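Koltent drawer dividers, eight months on

I bought the Koltent dividers back in October, the adjustable sort with a spring in one end, and I said I'd come back and write them up once they'd had some proper use. Well, they've had it. We're a household that cooks every night and slams things, so if a divider is going to ping out of place it will do it in our kitchen.

You get four in a box. They're bamboo, they squash down to fit the drawer and then push out against the sides, and there's a strip of foam on each end so you don't scratch anything. No screws, no glue, no fiddling about on your knees with a torch in your teeth. I had the first drawer done before the kettle boiled, which has never happened to me with anything that came in a box with instructions.

The good bits first. They hold. I was fairly sure they wouldn't, as I'd had a cheap plastic set before that slid to the back of the drawer every time you opened it, so you ended up with one enormous section and one tiny one. These have stayed where I put them, apart from one in the deep drawer which I'll get to. They wipe clean, they haven't gone black or furry, and they look nice enough that I've stopped shutting the drawer quickly when people come round.

They've also made me throw things out, and I needed that. Once there's a section for serving spoons and it's full, it's full! I got rid of two ladles, a melon baller and a garlic press that had never pressed any garlic, and I haven't missed any of them.

Now the grumbles. The deep drawer is a problem. The dividers are too short for it, so anything light just hops over the top, and the one nearest the front leans a bit if you put pans against it. Koltent do a taller version, but it only comes in a pack with two you don't need (very annoying). My brother-in-law has the Stivitz ones, which are metal and screw in, and his don't budge at all. They did cost him a whole afternoon and a split drawer side, mind you, so I'm not jealous.

The other thing is the foam. On one of mine it started peeling at the corner by Christmas. I stuck it down with ordinary glue and it's been fine, but I shouldn't have had to. I wrote to the shop and got a very polite reply from Abhishek Singhal in their returns bit, who sent me a strip of spare foam in an envelope, no arguing and no form to fill in. I've still got most of it.

What the dividers can't sort out is everything that doesn't live in a drawer. Chopsticks, odd bowls, the tray, anything with a long handle – that all stays out or goes in the cupboard, and I'm still working on it.

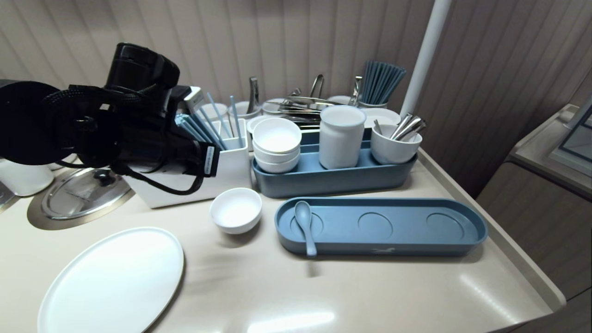
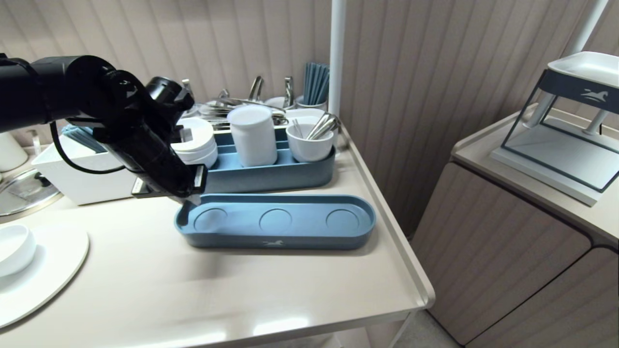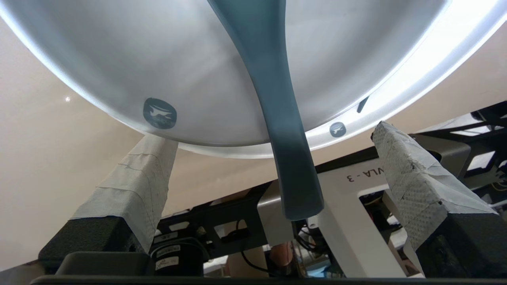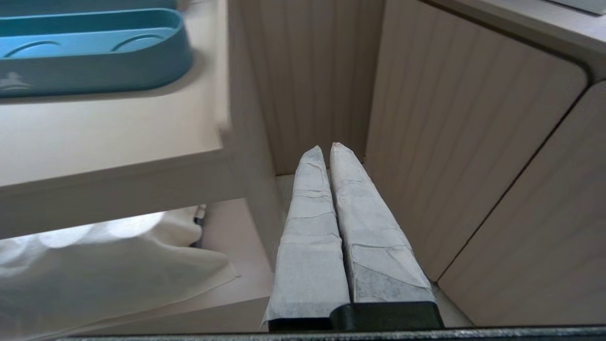

I did try the Yan shelf risers for the cupboard side of things and sent them straight back, as they wobbled with so much as a mug on them. Next I'm thinking of the Multameck pull-out, though it's a lot more money and you need a straight cupboard to fit it into. Ours are not straight. If you've put one into an old kitchen, do leave a comment and tell me how much swearing was involved.

Back to the dividers. I paid 24 pounds for the box of four, and at that price I'd buy them again for ordinary drawers, cutlery and utensils and so on. I've since put a second set in the bedroom for socks, and they're better there than in the kitchen because nobody slams a sock drawer. For anything deep I'd save up for the tall ones, or ask somebody handy to cut you a bit of wood.

One tip if you do get them: measure the inside of the drawer, right at the back as well as the front. One of mine is narrower at the back, and I had to swap two dividers over before they'd sit square.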